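くるまの「おしり」はおしゃべりだ! 後ろから見るくるまのひみつ

くるまの絵をかいてみて、と言われたら、たいていの人は横か前からかきますよね。でも、後部座席に乗っているきみが道でいちばんよく見ているのは、前を走るくるまの「おしり」のはず! じつはここには、後ろの人へのメッセージがぎっしりつまっているんです。さっそく読みといてみましょう。

まずは赤いランプ。左右についている赤いランプには、大きくわけて二つの仕事があります。一つは「尾灯(びとう)」といって、暗いときに「ここにいるよ」と教える明かり。もう一つは「制動灯(せいどうとう)」、つまりブレーキランプです。運転する人がブレーキペダルをふむと、パッと明るく光ります。どちらも赤ですが、ブレーキのときのほうがずっと明るいんですよ。

交差点で止まったら、左右だけでなく、屋根の近くも見てみてください。細長い赤いランプがもう一つ、見つかるかもしれません。
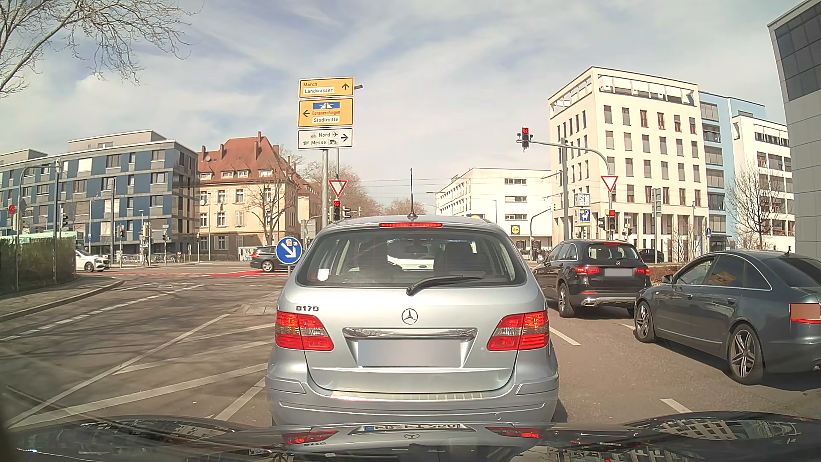 ユニペル・リンドクヴィストさんからは、うちの子は「三つ目のランプはなんのためにあるの、二つあれば足りるのに」と聞いてきます、というおたよりがとどきました。

いい質問です! 高いところにあるこのランプは「ハイマウントストップランプ」といいます。ブレーキをふんだときだけ光るので、尾灯とまちがえにくいのです。それに、高いところにあると、すぐ後ろのくるまの窓ごしに、もう一台後ろの人からも見えることがあります。前の前のくるまがブレーキをかけたとわかれば、早めにスピードを落とせますよね。かしこい!

次は後ろの窓。銀色のくるまの窓には、黒いワイパーがついていました。後ろがストンと切り落とされたような形のくるまは、走るときに巻きあげた水やどろが窓につきやすいので、ワイパーがあるととても助かるんです。こういう形で、後ろのドアが窓ごと上に開くくるまを「ハッチバック」とよびます。ハッチは船の甲板などにある「開く入り口」、バックは「後ろ」という意味。トランクが後ろにつき出している形は「セダン」、背が高くてがっしりした形は「SUV」です。

マークや文字も見のがせません。丸の中に三本の光がのびる星は、メルセデス・ベンツのしるし。「B170」のような文字と数字は、くるまの種類をあらわす名前です。同じマークでも、くるまがちがえば文字もちがうことが多いので、読みくらべるのが楽しい!

最後に道路も見てみましょう。白いななめのしまもようがかかれた場所は、くるまの流れを安全に分けるためのもの。交差点の中でカーブしている点線は、「曲がるときはこっちだよ」という道案内です。くるまと道路、両方がおしゃべりしているみたいですね。

おうちの人のくるまやバスに乗ったら、ぜひ観察してみてください。歩いているときは、車道に出ないで、歩道の安全なところから見ましょうね。ノートに「ランプ」「形」「マーク」のらんを作って書きこんでいくと、自分だけのくるま図鑑ができますよ!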